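Who Makes the Rules for Robots?
by Lindsay Bright

People love to say a robot is "perfectly safe". I don't believe it until I see the rules. A robot arm doesn't know a lemon from your elbow unless someone has planned for both.

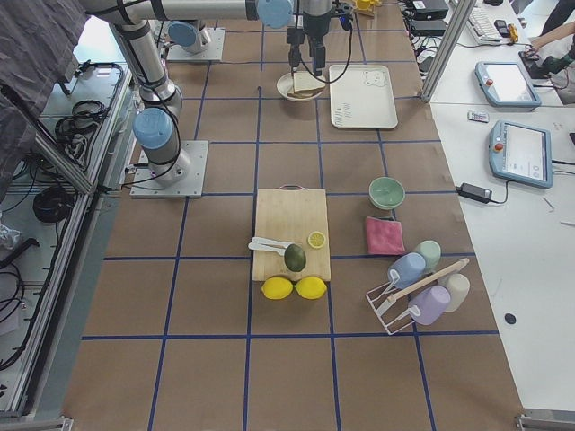
Rule one is a stop button. It should be red, easy to reach and tested often. Having a button is a start, but can the grown-up beside it get there in time?

Rule two is space. Keep your hands out while the arm can move, even if it looks asleep. A still robot may just be waiting for its next instruction. 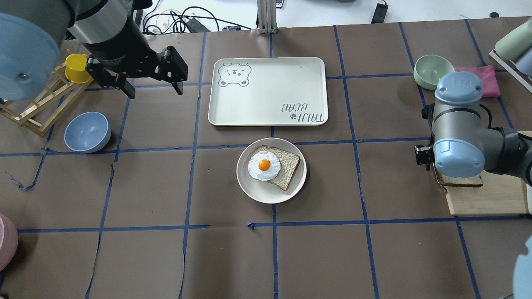 Dorothy Cropper wrote in to ask why a slow robot needs rules at all, when her toaster gets hotter than any robot. Fair question, Dorothy! But slow things can still pinch, and a toaster stays where you put it.

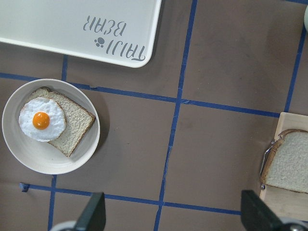

Reading time: 2 minutes

Rule three is about food. Anything that touches your lunch should be clean, and that goes for grippers too. An egg on bread might look tasty — I'd still ask who washed the gripper, and when.

So next time someone says their robot follows the rules, ask which ones. Then ask who checks.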